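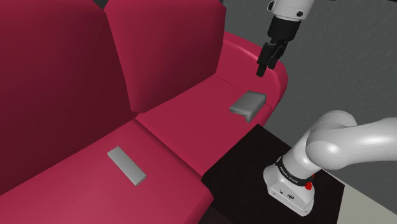

## 4.3 Clearing objects from a sofa

The third task in our household set is the clearing of a sofa. A person does this work many times in a week and does not think of it as work. For the robot it was the most difficult of the tasks in the Clonosham set, and for this reason we report it in more detail than the table tasks of Section 4.2.

The task is given to the robot as one short sentence, for example "take the grey things off the sofa". The robot arm is fixed beside the sofa and cannot move its base. It has to lift each object from the seat and put it down in a free area which was marked in the simulator before the trial. A trial ends when all objects are in this area, or after four minutes of simulated time. We ran 40 trials with the Teixeira controller and 40 trials with the Pevis controller, using the same starting positions for both. The objects are simple blocks and bars without any texture. We chose plain shapes so that a failure could not be explained by poor recognition of an unusual object.

It is necessary to say what the simulator does not include. The cushions have the form of a sofa but they are rigid, so an object does not sink into them when it is pressed. Nothing can slide down between the cushions, although the seams are modelled as shallow grooves. In a real living room both of these effects would make the task harder. Our results should therefore be read as an upper limit -- a controller which fails here has little chance at home.

### Results

The Teixeira controller cleared the whole sofa in 20 of its 40 trials. The Pevis controller did so in four. Both controllers were able to move the arm to a point above the first object in nearly every trial, and the difference between them came later, when the fingers had to be closed.

A flat bar is a hard object for two fingers. If the fingers come down along the length of the bar, the opening is too small. If they come down across it, the tips must go low enough to hold the sides, and then they touch the cushion. The Pevis controller treats any contact with the furniture as an error, so it lifts the arm and begins again. In many trials it repeated this until the time was over. The Teixeira controller accepts a light contact and continues to close, and this one difference explains most of the gap in the results.

Thicker blocks were easier to hold but they were not always easier to reach. When a block was placed near the armrest or the back cushion, the wrist had to turn before the fingers could go down. Both controllers often planned this turn too late. The hand then arrived with a wrong angle and pushed the block a little further into the corner, and after two or three such attempts the block could not be reached from any angle. A person in this situation would pull the object out with one finger and take it afterwards. Neither of the controllers did this in any trial.

### Views close to the hand

To understand the late failures, Vesela Popescu and Hrvoje Nikolaidis went through the close views of the gripper step by step and wrote down what could be used to guide the next movement. Figure 3 gives one of these views. Large parts of it have one colour and nearly flat shading, and the visible end of the grey bar is the only part of that bar which can give its direction. 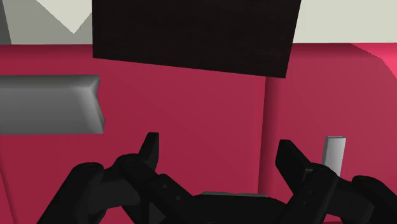
**Figure 3.** Close view of the gripper in the simulated task, with the fingers apart. A grey bar comes in from the left border, and a small pale grey cylinder is partly hidden behind the linkage of the right finger.

The two readers agreed that such views are useful for the last small correction, but that they are weak for deciding where an object ends. A bar which leaves the view on one side can be short or long. A person would remember its length from a moment before. The Pevis controller keeps no memory of earlier views and must decide again at every step. The Teixeira controller keeps a short memory, and we believe it is helpful, but we did not run it with the memory switched off and cannot say how much.

We also repeated a small number of trials with a second light source, as Zorica Tomić suggested after reading an early version of this section. The shadows became stronger, and the estimate of the height of flat objects became better for both controllers. We do not include these trials in the totals.

### Is the task solved?

In our opinion it is not. A helper which clears the sofa in half of the cases, and only when the cushions are hard, would not save a household any time. The partial results are more encouraging. In most of the unsuccessful Teixeira trials at least one object was moved to the free area, and the arm did not get stuck against the furniture. For a user who is not able to bend down easily, even this could have some value, if the robot can say clearly which objects it has left behind. Our controllers cannot yet do this. They stop when the time is over and give no message.

The same two controllers are compared on shelf tasks from the Sirovside workshop in Section 4.4, where the surfaces are hard also in reality.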